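Why does a fizzy drink bottle have feet?

Have you ever turned a fizzy drink bottle over and looked at its bottom? I have, lots of times, and my family think I'm very strange. Today I want to tell you why the bottom is such a funny shape, and why a tray is a good friend to a bottle.

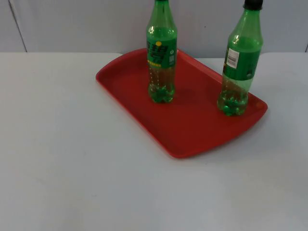
Hüsnü Canpolat
Writer, Things Around the House

Let's start with the fizz. The bubbles in a fizzy drink are made of a gas called carbon dioxide. It gets squeezed into the drink at the factory, and all the time the lid is on, it pushes outwards on the plastic in every direction. That's why a new bottle feels so hard when you press it!

Now imagine the bottom was thin and flat. All that pushing would make it bulge out like a balloon, and a bottle with a round bottom just rolls over. (Try standing a balloon on a table. I'll wait.)

So the people who design bottles give them feet. The bottom is moulded into rounded lumps, a bit like the petals of a flower, with dips in between. The bumpy shape is very strong and it stands up nicely too. The proper word for it is "petaloid", and I love saying it.

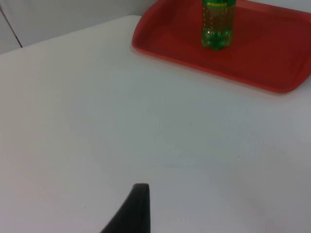 Stiltska Junior Science Club

What about the tray? A tray has a rim, a little wall that goes all the way round the edge. If you spill a bit of drink, the rim helps to stop it running across the table and onto your socks. Red trays and green bottles look rather cheerful together as well, I think.

If you're carrying one, hold it with both hands and keep it level. Tall bottles wobble more than short cups do, and I walk very slowly with mine, like a penguin.
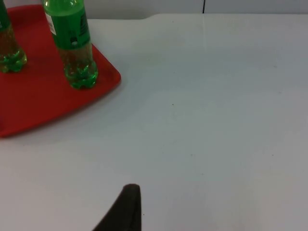

Next time you've finished a bottle, rinse it out and run your finger over the feet. Can you feel the dip in the middle? Then fill it with water and see how well it stands up on a tray.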